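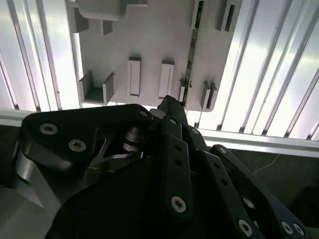

The monthly check of the fixture room at Levgate is mine again, so expect more comments than last time (Salim Simiyu keeps his to one word per line, and I've never managed that). The form is the same one we used in June, minus the two lines about the old drill press. My main worry this round was bare electronics near bright metal. The pale gray mounting plate has a narrow strip of green circuit board running up its right side with tiny parts on it and nothing over the front, and there are silver metal slats behind it, so I've put that whole area first and been fussy about it.

MOUNTING PLATE AND BOARD STRIP

Power off and tagged before anyone leans in: OK
Tag was on, switch was down. Please write your initials on the tag, though, because I had to ask three people whose it was.

Plate secure, no play when pushed by hand: OK
Pushed from both sides. Solid.

Raised tabs and brackets free of cracks and burrs: COMMENT
No cracks that I could find with a flashlight. I did feel a sharp edge on the narrow slotted tab over toward the lower right, close to the plate edge. A few strokes with a fine file should do it, and vacuum afterward, don't blow it out! Filings and circuit boards are a terrible pair.

Circuit board strip clean and guarded: NOT OK
Clean, yes. Guarded, no. The gold-toned edge is easy to brush with a sleeve and I'd like a clear cover over the full length. Meriem Tazi has offered to cut one from the leftover sheet on the Kirnetti shelf.

Box-shaped bracket, lower left corner, empty: OK
Two screws were sitting in it when I arrived. They're in the parts tray now, come and claim them.

METAL SLATS AND RAIL

Slats straight, no loose ends: OK
Ran a gloved finger along the bank on the left and the bigger one on the right. Wear the gloves, the edges are thin.

Glare at working position: COMMENT
Not a failure, but the slats get very bright and it's hard to read anything small against them. I moved the lamp to the other side of the bench and my eyes were happier. If you hate it there, move it back and tell me.

Rail clear of tools: OK
White rail wiped down. The Zerouali hex keys live in the drawer — not on the rail, not "just for a minute."

FLOOR, EXITS, CORDS

Walkway clear to both doors: OK
Finally! The boxes from the Ukard delivery are gone, and I didn't have to climb over anything.

Extension cords: NOT OK
Found 4, and one has a split in the jacket near the plug. I cut the plug off so it can't be quietly put back into use. Replacement is on the order list.

Outlet covers in place: OK

Fire extinguisher in date, pin in, gauge in green: OK
It's number 294 on the building list. The label is peeling, so I wrote the number on the bracket in marker too.

FIRST AID AND PERSONAL GEAR

First aid box stocked: COMMENT
Low on adhesive bandages, and the eyewash bottle is past its date. I'm bringing a new one down myself tomorrow.

Safety glasses by the door: OK
There are 6 pairs on the hooks and I cleaned the lot of them. Two are getting scratched but you can still see through them.

Cut-resistant gloves, small and large: OK
No mediums, same as always. Salim, I know, I know.

STILL OPEN

Cover for the board strip — Meriem
File the sharp tab and vacuum — me
New extension cord and bandages — Salim

I'll come back at 3 p.m. once the cover is on and sign off the first section then. Until that's done please leave the tag where it is.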